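Torano Reparaciones
Inicio Servicios Tarifas Preguntas frecuentes Contacto

Preguntas frecuentes

Última revisión: mayo. Si tu duda no sale, escribe. Contestamos por orden de llegada, normalmente el mismo día si entra antes de las 12:00.

¿Qué arregláis?

Ordenadores de sobremesa y portátiles. Todo en uno, según modelo, pregunta antes. Impresoras no. Móviles no. Televisores tampoco, aunque nos llaman cada semana por eso.

¿Hace falta cita?

Para dejar un equipo, no. Para que lo miremos contigo delante, sí. Las citas las lleva Sandamali Chowdhury, por correo o por teléfono, mañanas de 9:30 a 13:30. Por la tarde el teléfono suena y a veces no lo coge nadie. Insistir, o correo.

¿Cuánto cuesta el diagnóstico?

Sobremesa, gratis si luego aceptas el presupuesto. Si no lo aceptas, se cobra el mínimo de la hoja de tarifas. Portátiles igual. Equipos mojados: el mínimo se cobra siempre, se arreglen o no.

¿Cuánto tardáis?

Diagnóstico, 5 días laborables. Suele ser menos. En septiembre suele ser más, vuelta al cole, avisados quedáis. La reparación depende de la pieza. Si está en el almacén, al día siguiente o al otro. Si hay que pedirla a Wimus, lo que tarden ellos más un día nuestro de pruebas.

¿Puedo ver cómo va mi reparación?

Sí. En el resguardo hay un número. Lo metes en la página de seguimiento y sale el estado: recibido, en diagnóstico, presupuesto enviado, esperando pieza, en banco, listo. "En banco" quiere decir que se está trabajando en él o que es el siguiente. No llaméis para preguntar qué significa, es eso.

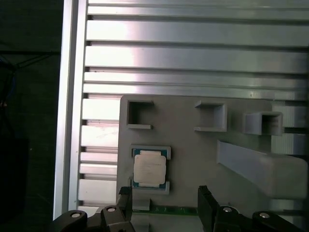

Si el estado lleva más de una semana sin moverse, entonces sí, llama. Puede ser que el presupuesto se haya ido a la carpeta de spam. Pasa muchísimo con las cuentas de empresa. El correo sale siempre de presupuestos, no de info, mirad los dos.

¿Qué tengo que traer?

Sobremesa: la torre sola. Sin monitor, sin teclado, sin ratón, sin la regleta. El cable de corriente tampoco hace falta, salvo que creas que el problema es el cable. Portátil: con su cargador, siempre. Sin cargador no lo cogemos, ya hemos tenido líos.

¿Y la contraseña?

Solo si el fallo es de sistema. Si es de hardware probamos con un disco nuestro. Si nos la das, va en el resguardo en un sobre cerrado y se destruye al recoger. Mejor aún: crea un usuario nuevo, llámalo taller, y ya está.

¿Se borran mis datos?

No, si no lo pides o no está en el presupuesto. Pero haz copia antes. De verdad. Un disco que llega tocado puede morirse en el camino a la tienda. No nos hacemos responsables de los datos, está en las condiciones, punto 4. Si no sabes hacer la copia la hacemos nosotros, se cobra aparte.

¿Recuperáis datos de discos rotos?

Si el disco todavía lo detecta la placa, lo intentamos. Si hace clac clac, no. Esos los mandamos a un laboratorio de fuera y el precio lo ponen ellos. Apágalo y no lo enciendas más, cada arranque es peor.

Vivo lejos. ¿Puedo enviarlo?

Sí. Recogida por mensajero, portes en la hoja de tarifas. Hay que embalarlo bien y esto es donde más problemas hay, así que va con detalle en la siguiente.

¿Cómo embalo una torre?

Caja grande, que sobren cuatro dedos por lado. Relleno por todos lados, abajo tambien. Nada de papel de periódico suelto, se aplasta. Si tienes la caja original de la torre con sus corchos, perfecto, y esa caja dentro de otra. Tarjeta gráfica grande: se saca y va aparte, en su bolsa antiestática. Disipador grande de torre: igual, fuera, o bien sujeto. El disipador que se suelta en el camión rompe la placa, y eso el seguro del mensajero no lo cubre si no iba sujeto. Haz fotos antes de cerrar. De dentro y de fuera.

No me atrevo a abrirla. ¿Qué hago?

Nada, nos lo dices al pedir la recogida. Kjell Moen te llama y lo miráis por videollamada, diez minutos. Si vives en la zona de Clallalham pasa él con la furgoneta y no hay que embalar nada.

¿Puedo cambiar solo el procesador?

Casi siempre. Depende del zócalo, del chipset y de la versión de BIOS, en ese orden. 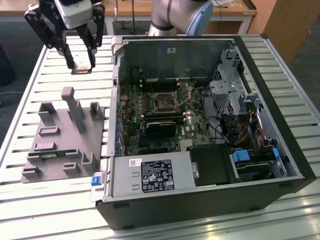
Lo primero es saber qué placa tienes. El modelo viene impreso en la propia placa, o sale en el programa de información del sistema si el equipo arranca. Con eso se mira la lista de compatibilidad del fabricante, la oficial, no la de un foro. Si el procesador nuevo está en la lista pero pide una BIOS más moderna, se actualiza ANTES de quitar el viejo. Para el cambio en sí, la torre tumbada de lado y sin la tapa lateral, que la placa quede mirando arriba, como en la foto. Con el zócalo vacío se ve la palanca metálica de retención al lado. Esa palanca no se fuerza. El procesador cae solo en su sitio, si hay que apretar es que está girado. Pasta térmica nueva, siempre. Y si te tiembla el pulso, tráelo. Los contactos doblados se enderezan a veces y a veces no.

¿Ponéis piezas que traiga yo?

Sí, pero la garantía es solo de la mano de obra. La pieza la reclamas tú donde la compraste. Y si no es compatible, el rato de montaje se cobra igual. Pregunta antes de comprar, contestar correos es gratis.

¿Tenéis piezas de segunda mano?

Sí, memoria y fuentes sobre todo. El inventario lo lleva Genowefa Wasilewska, en la última cuenta había 954 referencias, y 163 son para placas que ya no se fabrican. Se venden probadas, con tres meses de garantía. Discos usados no vendemos. No insistáis.

¿Qué memoria le va a mi equipo?

Mira cuál lleva ya. Mismo tipo, y a poder ser misma velocidad. Si mezclas velocidades va a la más lenta, no se rompe nada. Si mezclas tipos no entra, la muesca está en otro sitio. Las ranuras van por parejas y el orden viene en el manual. Si pones dos módulos en las ranuras que no son, arranca pero va peor, y la gente no se entera en años.

¿Merece la pena arreglar un ordendor de diez años?

Para navegar y oficina, a menudo sí. Disco sólido, memoria, limpieza, listo. Para jugar, no. Para edición de vídeo, tampoco. Te lo decimos en el presupuesto, hay una línea que pone "recomendado: sí / no". Si pone no y aun así quieres, se hace.

¿Hacéis limpieza de polvo?

Sí, precio fijo. Incluye ventiladores, filtros, disipador y pasta. Equipos de fumador: suplemento. Equipos con bichos dentro: se devuelven sin tocar. Ha pasado.

¿La garantía qué cubre?

La avería reparada y la pieza puesta por nosotros. Seis meses la mano de obra, y la pieza lo que marque la ley según sea nueva o usada. No cubre golpes, líquidos, virus ni "desde que lo toquasteis el wifi va lento". Si vuelve por lo mismo entra en el banco por delante de los demás.

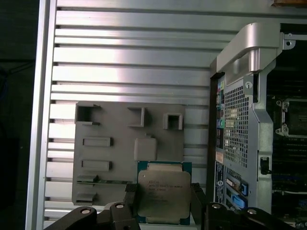 Placa gris moldeada sobre el panel de aluminio.

¿Trabajáis para empresas?

Sí. Contrato por horas o por equipos. El año pasado pasaron más de 300 equipos de empresa por el taller. Lo lleva Ismail Saber, pedid el PDF de condiciones. Los contratos tipo Wainwright (los antiguos, con cuota trimestral) siguen valiendo hasta que venzan, después se pasa al nuevo. No hay que hacer nada, llega una carta.

¿Factura?

Siempre. Si la quieres a nombre de empresa dilo al dejar el equipo, no al recoger. Cambiarla después es un rato de papeleo y se hace los lunes que se puede, perdón, cuando se puede.

¿Cómo se paga?

Tarjeta, transferencia, efectivo. A plazos no. Los envíos se pagan antes de que salga el paquete.

No he recogido mi equipo. ¿Lo seguís teniendo?

Probablemente. Se guardan tres meses desde el aviso de "listo". Mandamos dos recordatorios. Luego se cobra almacenaje, ver tarifas. Si cambiaste de teléfono y no nos lo dijiste, el recordatorio le llegó a otro.

¿Puedo dejar un ordenador viejo para reciclar?

Sí, gratis, en horario de tienda. Quítale el disco o pídenos que lo destruyamos, damos certificado. Monitores de tubo no cogemos, van al punto limpio. Pilas sueltas y toner tampoco.

¿Dais cursos?

Uno, montaje básico, grupos pequeños, tardes de 18:00 a 20:00. Lo da Uyên Kim. Se traen las herramientas de casa (un destornillador de estrella mediano y ya) y las torres las ponemos nosotros. No hace falta saber nada. Sí hace falta venir a la primera sesión, quien falta a la primera pierde la plaza porque hay lista de espera. Las plazas salen en la web a principio de mes.

¿Se puede aparcar?

En la calle, zona de pago. Para descargar, el vado de atrás, diez minutos, tocando el timbre. El timbre de la izquierda. El de la derecha es de un vecino y está harto.

¿Cómo pongo una reclamación?

Hojas en el mostrador, o por correo con el número de resguardo en el asunto. Sin número tardamos el doble en encontrarlo.

¿Otra duda?

Formulario de contacto. Pon modelo, qué le pasa y desde cuándo. "No va" no nos sirve. Si sale un mensaje en pantalla, foto del mensaje.

Tarifas Condiciones Seguimiento Aviso legal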